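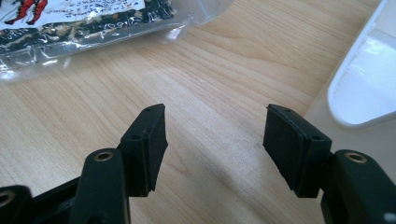
Shared Tables at Flirkport: Marks, Wiping and What Stays On
Project report, final version
Inese Venckus
Handed in 6/24/26

What I wanted to find out

The work room at Flirkport has light wood tabletops and everybody complains about them. Rings, pen, glue, the dull patches where people lean. My question was pretty small. Does the way we wipe them matter, or is it just how many people use them? Started in February, stopped twice for exams, so there are gaps in the log.

Setup

6 tables. Three got wiped with a damp cloth and then dried with a second cloth. The other three got wiped the usual way, one damp cloth and then left. Same water, no cleaner for the first part. Wiping was done at closing time, by me or whoever had the late shift, 20 minutes for the whole room including putting chairs up.

After the break I added a mild soap (Sakum, the one already in the cupboard) to both groups. In hindsight I should of changed only one thing at a time. The before and after soap results can't really be compared, my fault, I left them in separate tables in the appendix.

How marks got logged

One sheet per table. Each sheet has a drawing of the top split into squares, you put a letter where the mark is. R for ring, P for pen, G for glue, D for dull patch, S for scratch. I checked with the ceiling lights on and then again with a desk lamp held low from the window side, because a lot of dull patches only show from a low angle. The lamp check was added late. First 9 sheets don't have it.

Scratches got logged but they are not in the results. No wiping is going to fix a scratch.

What I saw

Rings: clear difference. The dried tables had fewer rings still there the next morning. Most rings on the undried tables were at the corners nearest the sink, makes sense, people set cups down on their way back.

Pen: no difference at all. Ballpoint sits in the grain and stays there. Soap helped a bit on fresh pen, not on old.

Glue: not enough marks to say anything. It gets picked off by bored people before I can log it.

Dull patches: worse on the front edge of every table, both groups. I think this is sleeves and wrists. Drying made the patches look a little better in the morning but by lunch same as before. Didnt find a way to measure this properly, so it's my eye only.

Short survey

25 people filled in the paper form. Main request was coasters. Second was "stop wiping while I'm sitting here", fair. A few asked for a dark top instead of light wood. I didn't follow that up, we can't buy tables.

Problems

Tables got moved in week four and two sheets were swapped until I noticed the scratch patterns didn't match. Fixed by putting tape labels underneath. Also some people wiped in circles and some with the grain, never wrote down which.

Next, if someone picks this up

Redo it with the lamp check from day one. Change the soap on its own. Write wiping direction on the sheet, there is space under the drawing. Blank sheets are in the Platance folder on the shared drive, use the second version, the first one is missing the letter D.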